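Skurnosholm researchers begin two-year study of low-salt bread and crackers

SKURNOSHOLM – The Skurnosholm Institute for Food Research has begun a two-year study of how bakeries can cut the salt in everyday bread and crackers without losing the taste and texture that customers expect. The work is being carried out with the baking company Zuvedano and the ingredient supplier Lovau.

Bread is a regular part of most household diets, and even a modest amount of salt per slice adds up over a day. Many bakeries have already lowered salt levels in small steps. Further cuts are harder to make. Salt slows the yeast, tightens the dough and affects how quickly a loaf goes stale, so a recipe with less of it can rise too fast, stick to equipment and come out of the oven with a coarse crumb.

"Taste is the first thing people mention, but the bakers we work with are just as worried about the dough," said Yolanda Sorensen, who leads the study. "If it tears on the line or collapses during proofing, the product will never reach a shelf."

The research team will test 22 recipes, covering sandwich loaves, rolls, flatbreads and plain crackers. Each will be baked at the institute's pilot bakery and then again on a production line at Zuvedano, where batches are larger and mixing times shorter. Samples will be checked for volume, firmness, moisture and mold growth during storage.

Three approaches are under review. The first uses a longer, cooler fermentation to build flavor before baking. The second places coarse salt unevenly through the dough, so that some bites taste saltier than others while the total amount stays low. The third relies on a yeast extract blend developed by Lovau, which will be tested both alone and together with the longer fermentation.

Cúc Phí, product manager at Lovau, said the blend had performed well in soups and sauces but had not yet been tried in baked goods on this scale. "Bread is less forgiving than a sauce. We expect to change the blend several times before the final round of baking," she said.

Consumer testing

A panel of 600 adults will taste the products in sessions starting in September. Participants will score each sample for flavor, saltiness and texture, and will be asked whether they would buy it again. They will not be told which samples contain less salt. A smaller group of 87 households will receive bread to eat at home over several weeks, as preferences formed at the breakfast table may differ from those given in a tasting booth.

"A person may reject a low-salt slice on the first day and be quite content with it after two weeks," said Seren Probert, who is responsible for the sensory program. "We want to measure that change, and we want to know whether it holds when people go back to their usual loaf."

Tasting sessions will be held every Tuesday at the institute. People with food allergies or medical conditions that require a controlled diet are asked to speak with the study office before signing up. 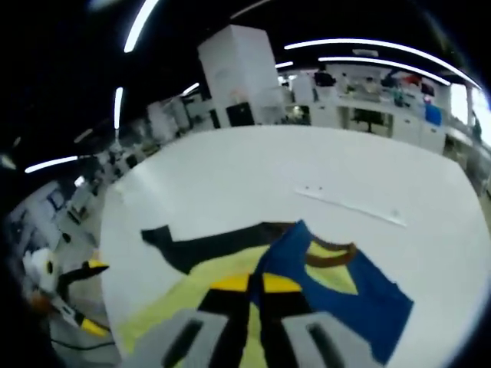
Results and availability

Findings will be released in stages. A first report, on dough handling and shelf life, will be sent to participating bakeries at the end of the first year. The consumer results will follow once the household trial has closed. A set of baking guidelines for small and mid-size producers will be offered free of charge, and Zuvedano plans to introduce at least one reduced-salt loaf based on the work.

The institute is also inviting independent bakeries to take part in the second year. Places are limited, and preference will be given to businesses that bake on site and can keep daily production records.

About the institute

The Skurnosholm Institute for Food Research studies the processing, storage and quality of grain-based foods. Its services include laboratory analysis, pilot-scale baking and training courses for the food industry.

Media contact: Tâm Kiều, Communications Office, Skurnosholm Institute for Food Research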